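Nuver 短租公寓入住前检查表（附批注）
适用房源：Kalniņš 路一带，单卧室及双卧室户型
填表：Raimonds Org
版次：九月修订

说明：每项填“合格”“不合格”或“不适用”。批注写在该项下方。不合格项须在当日16时前录入 Brullness 预订系统，未录入的按未检查处理。

一、门锁与钥匙
1.1 大门密码已更换，旧密码失效。合格。
1.2 备用钥匙在钥匙盒内，编号与登记一致。合格。
批注：钥匙盒134号盖板偏紧，须用力下压才能锁定。已上油，下次复查。
1.3 房门内侧防盗链固定牢靠。合格。
1.4 入住说明中的门锁操作步骤与现用型号相符。不合格。
批注：说明仍是旧版，写的是先按井号键。廉价航班多在深夜到达，客人到门口时客服已下班，此项优先处理。 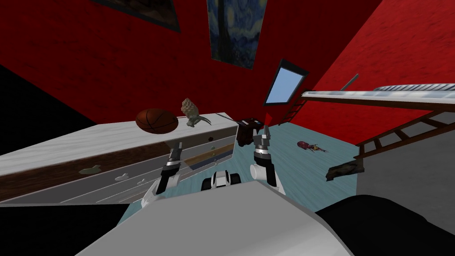 白色抽屉柜

二、消防与报警
2.1 烟雾报警器按测试键后鸣响。合格。
2.2 一氧化碳报警器在有效期内。合格。
2.3 灭火器压力指针位于绿区，铅封完整。合格。
批注：铅封有一处压痕，未断。
2.4 疏散图贴于房门内侧，楼层标注正确。不合格。
批注：图上标为二层，实际为三层。重新打印后更换，旧图收回。
2.5 走廊应急灯断电后保持点亮。合格。
2.6 厨房灭火毯挂放位置不高于肩部。合格。

三、水电燃气
3.1 漏电保护器试跳正常。合格。
3.2 热水出水温度不超过规定上限。合格。
3.3 燃气总阀开关顺畅，软管无裂纹。不适用，本户为电磁灶。
3.4 插座面板无松动、无焦痕。合格。
3.5 房源空置超过7天的，各龙头放水后再交付。合格。
批注：淋浴花洒放水时间按 Hirance 保洁规程执行，由保洁方签字。本次签字栏漏填，已补。
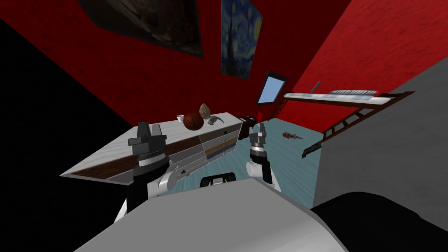 Hirance：签字栏漏填是因为新版表格把它移到了背面。建议3.5项移回正面，与放水时间写在同一行，否则下次还会漏。另外，空置天数应从上一位客人退房时起算，目前两边算法不一致。

批注回复：起算点采纳，下一版写明。签字栏位置待定。

四、家具与固定件
4.1 高柜及抽屉柜已用防倾倒件与墙体固定。须逐件拉动测试，目视不算。
4.2 抽屉全部拉出时柜体不前倾。
4.3 挂画、镜子挂点牢固，轻推不移位。床头上方不得悬挂带玻璃的画框。
4.4 床架螺栓无松动。
批注：4.1、4.2、4.4逐户填写，结果见各户附页。4.3在多处房源出现过挂钩规格偏小的情况，采购时按画框重量上浮一档选用。

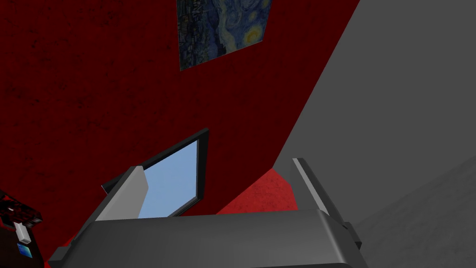
墙面挂画，《星月夜》复制品

五、窗与阳台
5.1 窗扇限位器有效，开启宽度符合儿童防护要求。合格。
5.2 卷帘拉绳已固定，无下垂绳圈。不合格。
批注：绳夹缺失。在补装之前，该户不得接受带幼儿的预订，系统内已加限制。
5.3 阳台栏杆无晃动。不适用。

六、客人须知与费用
6.1 押金金额与预订页面一致。合格。
6.2 清洁费单列，未并入房价。合格。
批注：比价网站按首页房价排序，清洁费若只在付款页出现，投诉率偏高。建议首页同时显示总价。
6.3 行李寄存时间已写明。不合格。
批注：退房时间与寄存截止时间写成同一时刻，等于没有寄存。以前台公布的时间为准，修改后重新上传。
6.4 紧急联系电话可接通，夜间试拨一次。合格。
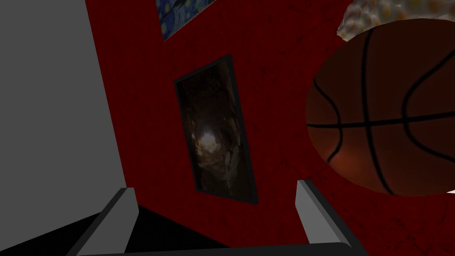
红墙挂画，黑色细边框

七、处理与复查
7.1 影响人身安全的不合格项（本表第二、三、四、五部分）未关闭前，不得放出房态。
7.2 文字类不合格项可先放房，同时向已预订客人发送更正。
7.3 复查由非首次检查人员进行，沿用同一张表，另用颜色填写。
7.4 附页编号与本表编号须一致，缺页视为未完成。

待办：1.4 更换说明；2.4 更换疏散图；5.2 补装绳夹；6.3 更正时间。
检查人签字：Raimonds Org
复查人签字：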